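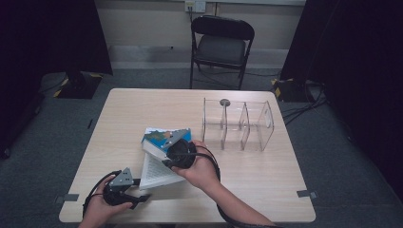 Book handling with the two hand-held grippers, table station, Grinport.

Progress report to the Triletti programme
Project Zulu: collecting demonstrations for two-handed tasks
Date of report: 2022-07-04

1. Work done in this period

We have recorded 589 demonstrations since the last report. After checking, 467 of them were accepted for the training set. The rejected ones are kept in a separate folder, as was agreed in February, so that the learning group in Flurkham can look at them if they wish.

The main tasks were putting books into a clear organizer and handling soft cloth. Books are more difficult than we wrote in the proposal. The pages open by themselves when the cover is held from one side only, and the operator must then correct with the second gripper. We decided to keep such corrections in the data when the task is finished properly, and to mark them with their own label.

2. Quality of the recordings

Each gripper carries its own camera, and a further view is taken from head height. The most frequent reason for rejection is that the gripper finger covers too much of its own camera view.

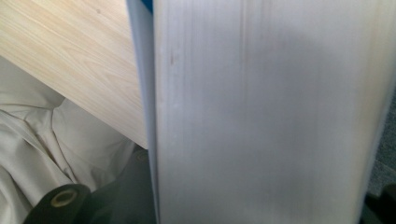
With cloth this matters more than with books, as the folds change shape at every touch and the model has few other signs to learn from. We have asked the operators to approach the fabric more slowly and to turn the wrist a little before closing. In the first trial of this instruction, about 40 recordings, fewer had to be rejected, but the trial is too small for a firm statement.

The second reason is loss of time alignment between the left and right gripper. A correction was made in the recording program and we are still observing it.

3. Difficulties

Training of new operators takes longer than planned. A person needs 4 sessions before the movements become even, where we had calculated two. The cost is covered by the present budget, but the schedule for the cloth tasks will move by three weeks.

4. Next steps

We will complete the book task first and send the accepted set to Flurkham together with the label list. After this we continue with cloth. We kindly ask for your agreement to the changed schedule. The table of hours is attached separately.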